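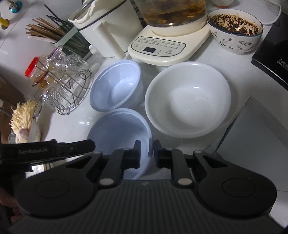
KITCHEN COUNTER INSPECTION: CHECKLIST AND COMMENTS

17 December 2024
Issued by the Household Safety Desk, Triltport

Premises: shared kitchen, Faltirau House
Previous inspection: August

Section 1. Work surface

1.1 Counter free of cracks and lifted edges. SATISFACTORY.
Comment: The speckled white top is to be wiped down after each meal. Abrasive powder must not be used.

1.2 Bowls not in use returned to the cupboard. ACTION REQUIRED.
Comment: Two pale blue plastic bowls and a large white ceramic bowl were out on the counter. Bowls may remain out while a meal is being prepared. At other times they are to be stored on the lower shelf, ceramic beneath plastic.

1.3 Plastic bowls kept away from heat. ADVISORY.
Comment: Residents are reminded that plastic bowls must not be used to receive boiling liquid. The large ceramic bowl is suitable for serving.

Section 2. Electrical appliances

2.1 Heating appliances standing level and clear of the counter edge. SATISFACTORY.
Comment: The cream appliance with the glass jug was in place with a dark amber liquid in the jug. The jug is to be lifted with a dry cloth and must not be filled above its upper mark.

2.2 Control panel labels legible. SATISFACTORY.

2.3 Nothing laid over appliances. ACTION REQUIRED.
Comment: A white cord or cloth was lying over the top edge of the white appliance beside the jug. Lids and rims are to be kept clear at all times. To be corrected within 3 days.

2.4 Cables routed behind items and away from water. ADVISORY.
Comment: The thin white cable at the right of the counter runs behind a food bowl. The bowl should be moved forward or the cable clipped to the wall.

2.5 Appliance test labels in date. SATISFACTORY.
Comment: Register entry 109 refers. Next test due in 180 days.

Section 3. Food left out

3.1 Prepared food covered. ACTION REQUIRED.
Comment: The floral bowl with the dark, crumbly topping was uncovered. A plate or fitted lid is to be used, and the contents refrigerated if they are not to be eaten at the same meal.

Outcome: passed with conditions. Written confirmation of corrections is to be sent to the Desk within 4 weeks.

Related items
Jilura House: corridor and stair checklist
Vidal Court: laundry room inspection
Storage of glass jugs and kettles: guidance for residents
Faltirau House: August inspection comments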